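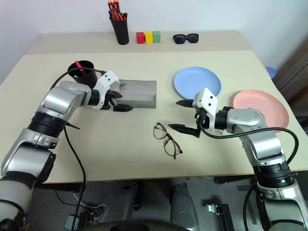 The Arnuvside robotics club has spent the term on one task, called Skulero: two arms, one table, household objects. "We started in September with cubes only," the club's lead programmer said. The red, yellow and green ones now stay at the back, and the eyeglasses get most of the attention. "Thin frames are harder to grip than blocks."

Control runs on Prolidix, the members' own software. The log holds 285 runs to date.

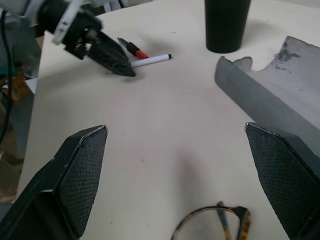

Wrist view, right arm. Eyeglasses and markers on the table.

Each run is recorded from the wrist as well as from above. "The head view gives layout - the wrist view gives the last few inches," the programmer said.

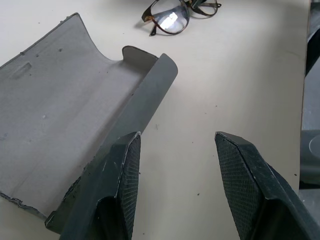
Timing between the arms is the open problem. "If one side lags, the other has to wait, and Mamo doesn't handle that yet." Mamo is the scheduler, written by two members and now in version 3.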